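About Cametti Wardrobe & Folding

Welcome, and thank you for stopping by to find out who we are!
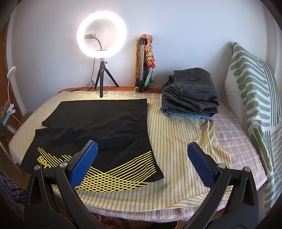 Cametti began at the foot of a bed, with a mountain of clean clothes and a strong wish to be doing something else. We had both moved house that spring (two households, one rented van, far too many sweaters) and spent so many evenings sorting and folding for each other that friends started asking if we'd come and do theirs. We said yes to the first one, and then to her sister, and by the following May we had a little office on the second floor of the Nadar building and a telephone that rang.

These days we look after 248 homes in and around Daltano, some every week and some only when the seasons turn and the shorts have to trade places with the tweed. We do our folding on the bed, the way most families do, right on top of the bedspread. It's a good height, it's wide, and you can lay a pair of shorts out flat and get the legs straight before you double them over. Heavier things like jackets and denim go into a stack of their own, with the pocket flaps buttoned down so they don't crease, and gym things stay together where you can grab them on the way out the door.

We also teach! Our Saturday-style home class (it runs on other days too, we just never changed the name) lasts two hours and takes no more than 20 people, and we've now had about 300 come through. Bring a basket of whatever needs folding. Teenagers are very welcome, and so are grandparents, who usually end up teaching us something about sheets.

If you'd like us to visit, call or write and tell us a bit about your closets and drawers. We'll come by for a cup of coffee and a look around before we talk about prices, and we won't mind the mess one bit.

Recent from Cametti
Getting Summer Clothes Out Without Emptying the Whole Closet
Our Prokine Drawer Dividers, One Year On
Striped Sheets, Checked Blankets and Where to Keep Them
Class Times at the Nadar Building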